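Can a machine do the chores yet?

From the May issue, Home and Shop section

Three readers wrote in after the last issue to ask the same thing in different words. One wanted to know if she should hold off on hiring help for her mother's apartment. One runs a small alterations shop and is tired of folding. The third asked if he would ever be able to buy something that puts the winter hats away. The short answer to all three is no, not this year. The longer answer takes up the rest of this item, and parts of it are better news than you might expect.

Start with what already works. Floor vacuums work, if your floor is mostly clear and you don't have a shag rug. Mowers work on plain lawns. Dishwashers and washing machines have worked for so long that we forgot to call them robots. On the shop floor, machines weld, cut, palletize and move bins down marked aisles all day. What these jobs share is that the machine knows ahead of time what it is going to meet. The box is a box. The bin has a handle in the same place as the last bin.

Housework mostly isn't like that, and the hard part turns out to be cloth. A plate keeps its shape when you lift it. A sweater doesn't. Pick it up by the hem and it is one thing, pick it up by the sleeve and it is another, and either way the next thing you do depends on what it did when you lifted it. People handle this with no thought at all. A four-year-old can pull a sock out of a pile. Machines have been stuck on the sock for a long time.

I spent part of the spring reading trial reports and visiting two outfits that work on this. Zitwood is the bigger one. It fits arms to benches in laundries and sewing rooms. Sirkevlow is smaller and aims at the home, and it doesn't have anything for sale. Both let me stand and watch for as long as I liked, which I appreciated, and both asked me to say that what I saw will change.

At Zitwood the job was towels. A bin of clean hand towels goes in one side and a stack comes out the other. The company's log for the trial showed 2,132 towels handled. It does well when they are all the same size and color and come out of the dryer separate. Mix in a washcloth and it slows down. Mix in a fitted sheet and a person walks over and takes the sheet out. The foreman, who has been in commercial laundry his whole working life, told me he likes the machine fine and would not send anyone home on account of it. He has moved one person from folding to sorting. Sorting is now the slow end of the room.

Sirkevlow does the untidy stuff: hats, scarves, gloves, dish rags, the things that live in the basket by the door. Its people work on this from the hand up. Before a machine can put a hat on a shelf, it has to get hold of the hat, and a knitted hat gives you very little to get hold of. It slumps. It has a folded part that is thick and a single layer that is thin. If you grab the thick part you may get it all. If you grab the thin part you may get a pinch of yarn and drag the rest across the table.

A lot of the teaching in this field is done with grippers that a person holds, two jaws on a handle. The person does the chore with the jaws in place of fingers and the motion gets recorded, and a robot is later trained on the recordings. It is a sensible way to go about it. You don't need the robot in the room, and you can work on somebody's ordinary table with ordinary things on it. A patterned tablecloth is a fair test too, with its checks and printed fruit, as the machine has to tell a cap from the cloth under it.

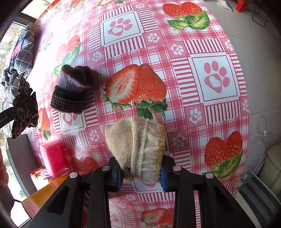 Chunhua Lu wrote in to say that we are grading on the wrong thing. Picking up is easy to show and easy to count, she says, and it's maybe a tenth of the work. She ran the back room of a dry cleaner for years and would like to see a machine decide that a sweater is still damp at the cuffs, or that a button is about to go, or that this pile is for the customer who gets angry about creases. "Let it do the lifting if it wants," she wrote. "I'll believe in it when it sends one back."

I think she is right about most of that, and I passed it along to both companies. Zitwood said that checking for stains is on its list and damp is not. Sirkevlow said that nobody there had thought about the buttons.

Where I'd push back a little is on how small a share the lifting is. If you have bad hands, lifting and pinching is the whole chore. My aunt can tell from across the room that a cuff is damp. She can't do much about it on a cold morning. A machine with no judgment at all that would take a hat from the floor and put it in her lap would be worth something to her today, and she would be happy to supply the judgment herself.

So here is how I would sort things out, chore by chore, going by what I saw and what readers have sent us.

Folding flat items of one size: close, for a shop. A bench machine can do it if somebody feeds it well. In a house it makes no sense yet. The bench takes up more room than the dryer.

Folding mixed laundry: not close. You can find videos of it being done, and I believe the videos. Look at how long each shirt takes and who set out the pile beforehand. At Sirkevlow I watched one T-shirt take long enough that I finished my coffee.

Putting away hats, gloves and scarves: being worked on, with some real progress on the grabbing. The putting away is further off. Every house has its own idea of where things go, and half of us break our own rules.

Wiping a table: closer than I expected. A sponge is easy to hold and a table is flat. The trouble is everything that is sitting on the table, which has to be moved, wiped under and put back, and that is the first problem over again.

Dishes: loading a rack of matching plates can be done in a cafeteria. Your sink cannot be done.

Moving parts between stations in a shop: here now, and has been. If you have a small shop and you walk the same path 50 times a day with a bin in your arms, this is the one chore on the list where I would go ahead and get a quote.

Sewing: no. Straight seams on flat stock, yes, with a jig. Anything that a person would call sewing still needs a person.

A word on claims. I looked at the sales pages for two products that readers asked about, Xue and Adari. Both list household tasks the product "supports." That word is carrying a lot. Ask whether the machine was alone when it did the task or whether someone was driving it from another room. Remote driving isn't cheating, and it may be a decent service for some people, but you should know if that is what you would be paying for, and you should know if a stranger can see your kitchen. Ask how many tries it gets. A machine that succeeds 3 times in 4 sounds good until you think about what happens to the fourth glass.

Ask also how many different things it practiced on. One engineer told me that she would sooner have 1,000 tries on a thousand different items than any number of tries on the same blue towel. The machine that knows only the blue towel will do beautifully at the demonstration.

To the reader with the mother in the apartment: hire the help. If something comes along later, the helper will be the best person to tell you whether it's any use. To the alterations shop: sort by size before you fold and you may find the folding bothers you less. It helped at Zitwood, before they ever turned the machine on. To the man with the winter hats, a hook for each one, at the height where you take it off.

We plan to go back to Sirkevlow in the fall. They have said we can bring our own basket of things for the machine to try, so if you have an item that you think would beat it, tell us what it is and what it's made of. Gloves with linings have been suggested twice already. Please don't mail us anything.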